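最后更新：2月

主题：Calleo 镇过量死亡通报的统计口径

Ye_04：
镇公所的通报把去年的药物过量死亡写成 6 例，《Mandby 周报》写的是 3 例。两边都没有注明口径。有人看过原始表格吗？

灰渠：
周报只计已出具死因结论的。毒理报告没回来的，法医那边列为“待定”，镇公所把待定也算进去了。两个数都能用，不能混着比。

Pusico旧站：
不同意“都能用”。待定就是待定，写进标题等于提前下结论。家属看到的是标题，不是脚注。

灰渠：
镇公所的表头写的是“疑似及确认”，是转载的时候删掉了前两个字。要改的是转载稿。

Ye_04：
那换算成比率呢？有人贴过一个每十万人的数，看着很吓人。

北坡气象：
全镇人口约 600，换算每十万没有意义，多一例少一例曲线就翻倍。这种规模只能列绝对数，最好几年合并。

Pusico旧站：
人口少不等于可以不报。去年急救站发出纳洛酮 272 份，这个数周报一个字没提。

北坡气象：
没说不报，说的是不算比率。发放量也不是使用量，272 份里用掉多少，要看回收登记。急救站的登记是自愿的，缺项很多。

Ye_04：
明白。我先去要表头完整的那一版。另外问一句，楼上各位谁有带白色栏杆的图？

灰渠：
用这张。

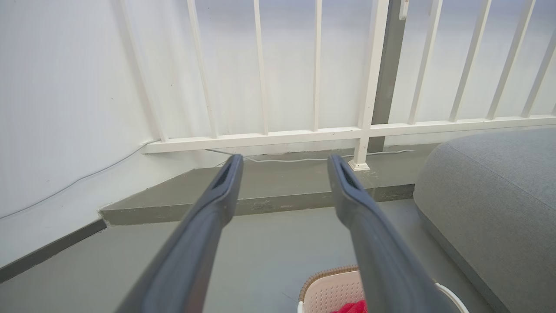 白色金属栏杆。

Pusico旧站：
封面随意，标题请写“疑似及确认”，六个字别再删。

北坡气象：
是五个字。合并帖里把统计截止时间也写上，毒理结果一般滞后几个月，不写截止时间，下次又要吵一遍。

Ye_04：
收到，截止时间和口径都放第一行。表拿到后在本帖更新。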